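**Prukport kitchen set** (also *Prukport cutting set*, in older notes just "the veg set") is a collection of recorded robot examples for food preparation, used to train learned control policies. Put together by the Zerkenura group under Theano Antoniadis. First part released in February, second part still being checked. Article covers the first part unless it says otherwise.

## Background

Earlier sets from the same group were pick and place only. Blocks, cups, a few toys. Policies trained on them did fine with rigid things and badly with anything that bends, rolls or comes apart. Antoniadis wanted a set where the object changes during the task, and cutting was the cheapest way to get that. Vegetables are sold everywhere, no two are alike, and the leftovers can be eaten (within reason).

The name comes from the site at Prukport. A planned twin site at Kirken never opened.

## Workspace

A ribbed steel tabletop with a marble-patterned sheet over the middle of it. Cutting board on the sheet, usually at a slight angle; operators are told not to straighten it between episodes. Spare ingredients and other kitchen things stay on the table as clutter, so the policy has to learn to leave them alone. Small fixed cameras look on from the table edge, and there is one more at the wrist. 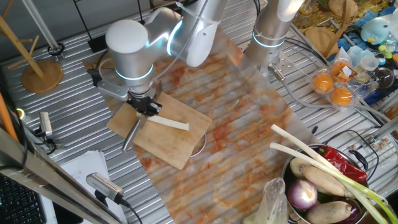
*Scallion held over the board, a blade or tool beside it. Other vegetables wait in the pot, lower right.*

## Collection

Each episode is a person driving the arm through one task from start to finish. Joint positions, gripper opening and all camera streams are logged together on one clock. Operator then gives the episode a text line ("cut the taro into pieces") and a grade: clean, usable or reject.

Rejects are kept. This was argued over for a while. The Margaritis toolkit, which the group uses for playback and labelling, originaly dropped them on export, and had to be patched.

Rules for operators, from the site handbook:

- no pausing mid-cut to think. Stop, reject, start again
- recover from small slips and carry on, these are wanted
- home pose before and after
- change the starting layout every episode, even slightly
- blade stays over the board while it is held

### Cutting episodes

The largest group. Long thin items first, then dense ones. Dense items gave most of the trouble, the blade sticks and the operator has to rock it free, which on early episodes looks like noise in the joint data but isnt. A filter meant to remove jitter was taking out exactly these motions and was switched off.

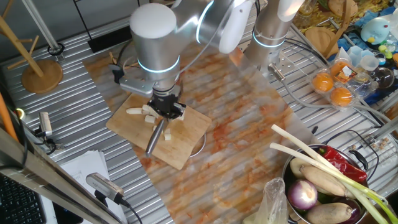 Piece size is not fixed. The text line may ask for cubes, sticks or just "pieces", and graders accept a fair spread. An attempt to score evenness automatically was given up, since two graders rarely agreed on it either. What is scored: whether the item was cut through, whether pieces stayed on the board, whether the knife was returned.

### Tool handling

Picking up and holding a tool counts as its own task, separate from using it. Thin shafts are the hard case. A small error in the grasp turns into a large one at the far end of the handle, and the fixed cameras often can't show it because the arm is in the way. Wrist view matters most here; policies trained without it did noticeably worse on this group than on any other.

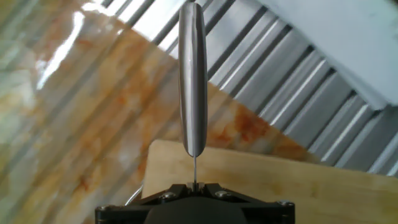
## Contents

| | First part |
|---|---|
| Episodes, total | 3,495 |
| Graded reject | 142 |
| Different text lines | 61 |

The original target was 1,000 episodes. Passed early, after which collection simply carried on.

## Use

Mostly imitation learning, where the policy is trained to copy the operator's actions from the camera views and the text line. Also used for training failure detectors, the rejects being handy for that. Zerkenura's own baseline is weak on text lines it has not seen and the group says so in the notes.

## Limitations

- one site, one table, same lighting more or less
- vegetable choice follows what the local shop had
- grading done in-house only
- no force readings in the first part, promised for the second

## See also

- Imitation learning
- Teleoperation
- Deformable object handling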